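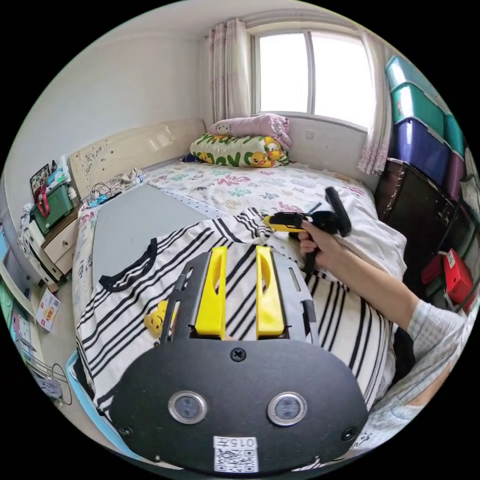 Tips for Teaching Laundry Jobs with Hand-Held Grippers

These notes are for people recording household tasks at home with a pair of hand-held grippers, one in each hand. They cover shirts and towels on a bed. Most of them come from a set of 300 recordings Ronaldo Quiambao made for the Soriano folding project, plus a few from the Lolville group, who work on a table and have different problems.

Before you start

Pull the sheet tight at all four corners. A loose sheet comes up with the shirt when the fingers close, and the robot will learn to pinch both.

Pick fabric with bold stripes for the first sessions. Stripes show how the cloth is twisting, and a bad fold is easy to spot when you go through the recordings later. Plain white on a white sheet is the hardest combination. Save it for last.

Lay the item down a little differently each time. Turn it, bunch one sleeve, leave the hem curled. If every shirt starts out flat and square, the robot will only handle flat and square shirts.

Leave the room as it is. Pillows, boxes and curtains can stay put. Do clear the area your hands pass through, and keep cords off the fabric.

Holding the cloth

Come in low, with the fingers nearly level with the bed. Close on the edge of the cloth, wait one beat, then lift. Fast grabs look fine while you are doing them and play back as a blur.
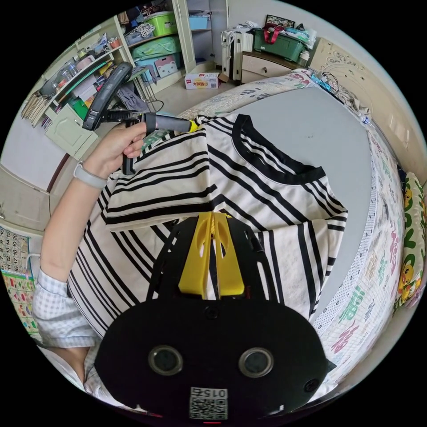
When one hand is doing something other than gripping, such as working a steamer, use the other gripper to hold the cloth down with light pressure. Hold near the seam, not in the middle of a panel. Keep your skin and the gripper fingers out of the steam path, and set the steamer on its stand between passes. Do not lay it on the bed.

Steam the sleeves before the body. A sleeve folded over a damp body panel picks up creases again.

Towels

Towels are heavier than shirts and slide toward whichever side hangs lower. Start in the middle of the bed. Fold one side over first, let go completely, then move to the other side. Letting go matters — a finger that stays hooked in the loops will drag the whole fold back open.
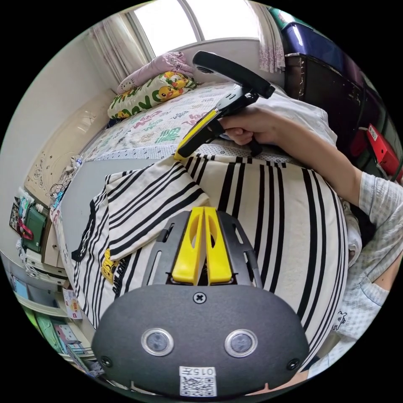 Thick terry needs a wider opening than you would expect. Open the fingers all the way before each approach, even if a smaller gap would do.

If a fold goes wrong, fix it and keep recording. Ronaldo kept 28 takes with a correction in them, and those turned out to be worth having. Throw out a take only if you dropped a gripper or walked away.

Length and rest

Stop after nine takes and shake out your wrists. Tired hands get sloppy on the release first.

Wipe the lenses with a dry cloth at each break. Lint from new towels builds up quickly.

Name the files by item and take number, for example towel 169, and write down anything odd on the same line.

Updated 8th March with the towel section. Notes on fitted sheets will go up in August.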